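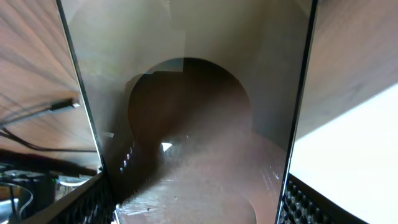

Unit 3: Phones, cables and the charging table

Jikow Community Learning, Sturkis campus
Everyday Devices, November intake

These notes go with the practical session. Bring them with you, along with your own phone and the cable you normally charge it with. If you use a case, leave it on.

What the unit covers

Looking after a phone at the table: putting it down, picking it up, plugging it in, unplugging it, and putting the cable away. Settings and apps are in Unit 4. Battery health gets a short mention at the end of this unit and is covered properly in the reading from the Cidow booklet.

Setting up the table

Use a flat, dry table with nothing on it that you don't need. Wood is fine. Wipe it first and let it dry, as grit will mark the glass on a phone as quickly as it marks the varnish. Move drinks to another table.

Put the table where the cable reaches the power point without being stretched. A cable pulled tight across a walkway is a trip hazard, and if someone catches it the phone comes down too. If the power point is too far away, move the table. Don't join two extension leads.

Switch the power point off at the wall while you are setting up. Switch it on last.

Colour matters a little. A black cable with a silver plug tip is easy to find on a brown tabletop and hard to find on a dark bench. If your bench at home is dark, put down a light tea towel or a sheet of paper before you start.

Handling the phone

Pick the phone up by its long edges. Keep fingers off the camera openings on the back, where a smear of sunscreen or cooking oil is enough to make every photo look foggy. Lift it clear of the table before you turn it over. Dragging is how most scratches happen, especially around the cameras, which on many models sit proud of the back.

When you pass a phone to someone else, wait until they have hold of it before you let go. It sounds obvious. We still see a few dropped each term.

Flat metallic finishes and smooth plastic ones are both slippery. If you have dry hands or a weak grip, a case with a textured edge will help more than a strap will. The sample cases in the Hegedűs box are there to be tried on. Please return them to the box with the inserts in.

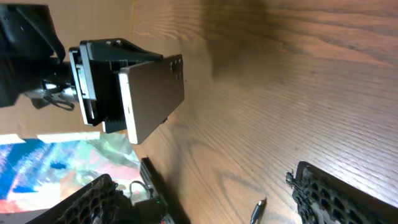
Plugging in

1. Lay the phone down before you touch the cable. Holding both in the air means the plug gets pushed in at an angle.

2. Find the port. On most phones it is in the middle of the bottom edge.

3. Look into the port. Pocket lint packs down hard and stops the plug from going all the way in. If you can see fluff, turn the phone off and ask a tutor for a wooden pick. No pins or needles.

4. Hold the cable by the plug body. Line the plug up with the port and push straight.

5. Stop if it resists. Turn a USB-C plug over if you like, as it goes in either way, but if it still resists then the trouble is lint, damage or the wrong cable.

6. Let the cable lie on the table for a hand's length before it drops over the side. The weight of a hanging cable pulls on the port.

7. Switch the power point on and check the screen for the charging symbol.

To unplug, switch off at the wall, hold the phone still with one hand and draw the plug out straight with the other. Never pull on the cord.

Laying out the cable

Long cables are handy and also the cause of most of the mess. Leave the slack in wide, loose curves. A sharp bend next to the plug will break the wires inside well before anything shows on the outside. A phone or phone-shaped plate lying on a bare tabletop, such as the dark grey one marked Galaxy S23 Ultra, can sit at any angle you like as long as the cable leaves it in a straight line for the first few centimetres. 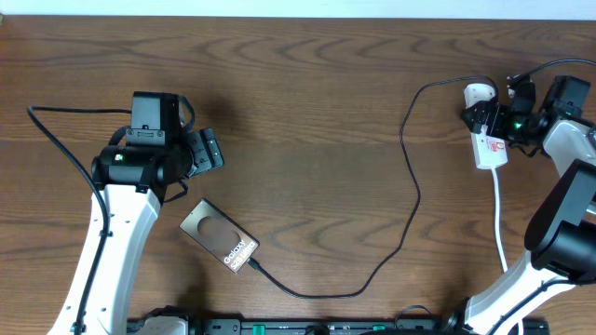

After that first straight stretch the cable can turn towards the power point. Keep it away from other cords, and keep it off the table edge where a chair back might pinch it.

To put a cable away, coil it in loops no tighter than a saucer and fasten it with a soft tie. Don't wrap it around the charger.

Check each cable before you coil it. Set it aside if you find:

split or sticky outer covering
a plug that is bent, loose or discoloured
bare wire anywhere
a smell of burning

Damaged cables go in the e-waste tub by the door. The Sturkis campus collected over 200 in the last intake. Tape doesn't fix them.

Battery and heat

Charge on a hard surface, out of direct sun. A bed, couch or cushion holds heat in. If a phone is too hot to hold comfortably, switch off the power, unplug it and leave it to cool on the table. If the back is bulging, don't charge it again. Tell a tutor.

Before next session

Read page 11 of the Cidow booklet.
Check every charging cable in your house using the list above.
Write down the type of port on your own phone. You will need it for Unit 4.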